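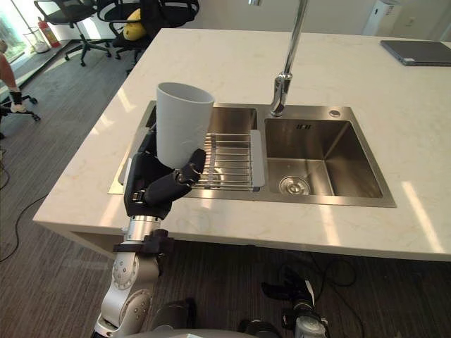 *Kitchen counter, second floor. A cup held just above the drying rack.*

## The dishes are being handled

By now everyone on the second floor has worked beside the robot for at least one shift, and most of you have an opinion. Mine is that we should slow down and look at what we're getting before Irstead signs anything longer than the trial.

The pitch from Plullix in July was simple. Two arms, two hands with fingers, and a kitchen that looks after itself. Cups get moved to the sink and the rack, the counter stays clear, and the people who used to do that get their time back. Facilities was told to expect 14 hours a week in savings. I asked where that number came from and was sent a slide with the number on it.

What I have seen so far is a machine that can pick up a cup. I don't say that to be mean. A cup is a hard thing for a hand like that to hold, and I'm told the grip has come a long way. But a kitchen job is mostly the other stuff. Somebody leaves soup in the sink. Somebody puts a fork in with the good knives. The milk is off and the person who notices has to decide whether to throw it out or leave a note. Shewit Berhe looked after this kitchen along with the supply room and the front desk phones for years, and she did those things between other things, without a schedule anyone could print.

Her hours on kitchen duty have gone from 13 a week to five, at least on the sheet. I sat down with her to ask where the other eight went.

"They went to the robot," she said. "I clear the counter before it starts so it doesn't get confused. I answer when it stops. Then I fill in the log. I still do the fridge, because it doesn't do the fridge."

The log is the part I'd like more people to know about. Every time the robot stops and waits, whoever is closest is supposed to tap the reason into the Tufa screen by the door. In practice that means Shewit, or one of the two people whose desks are nearest the counter. Neither of them was asked. It isn't in their job descriptions, and when I raised it, I was told it takes "a few seconds." So does answering the phone. Try doing it in the middle of a spreadsheet.

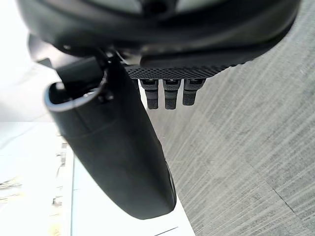

There were 290 entries on the Tufa screen at the end of the first month. Teodoro Villalobos from operations, who is running the trial on our side, thinks this is a good sign. He says an entry doesn't mean a failure, it means the system asked for help, and that the Arano software update will group the small ones together so they stop bothering people. He may be right. He was patient with my questions and he didn't oversell it, which is more than I can say for the brochure. He also told me that nobody has compared the time spent on those entries with the time saved on cups. He would like to do it and has no budget for it.

I think that comparison should come first. If the hours come out even, then what we've bought is a different way of dividing up the same work, with the boring half handed to people who didn't volunteer. If they come out ahead, fine, show us, and then let's talk about who gets the hours. Shewit was promised training for the purchasing role when this started. She has had one session, and it was cut short when she was called back to the kitchen.

A few of you wrote in to say you like having it around, and that visitors like it too. I believe you. One person said it's the only coworker who never leaves a mug out. Others said they've started washing their own cups at their desks with a bottle of water so they don't have to reach past the arms, and that seems a strange result for a kitchen project.

Operations is taking questions before the extension is decided. These are the ones I've sent in:

- Who is responsible for answering a stop, and is it part of their paid duties?
- Does the 14-hour figure include setup, clearing the counter, and the log?
- When does Shewit's training start again, and who covers for her?
- What happens to the kitchen on days the robot is down?

Add your own by email or drop them in the box by the mail slots. Teodoro will be in room 1024 at 3 p.m. on the last day of the month to go over the answers, and he has agreed to bring the full log – all of it, not the summary.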